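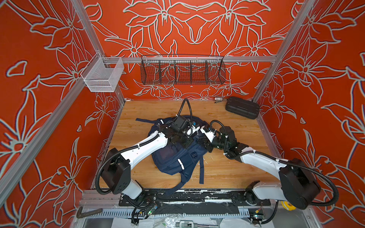 Navy pack, straps everywhere, as usual.

Unpack the bag the night you get home. All of it, down to the crumbs. I've come round to this late and I'm going to be a bore about it.

For years my backpack was a second junk drawer. Bus tickets from Cáceres, a dead pen, half a granola bar from September. I carried it all to work and back and then complained about my shoulders.

People blame the bag. They go buy one with more pockets – my last one had seven – and then lose their keys in a better class of pocket. The pockets are the problem! Every zipper is a place to put off a decision.

So now it gets emptied flat on a table. Never the floor, the floor means it stays there till Tuesday. Buckles undone, straps out of the way, shake it. Takes two minutes, maybe less if your not a hoarder. Trash goes, charger goes back to teh desk.

Kids should be taught this before they're taught to pack. Packing is easy, everybody likes packing. You're going somewhere.

– Fahad Usmani

Comments (3)

vimdale_jo: Found a banana once. Never again.

Cukercombe Ray: Disagree on pockets, sorry. Mine all have a job.

T.L.: floor is fine if you have a dog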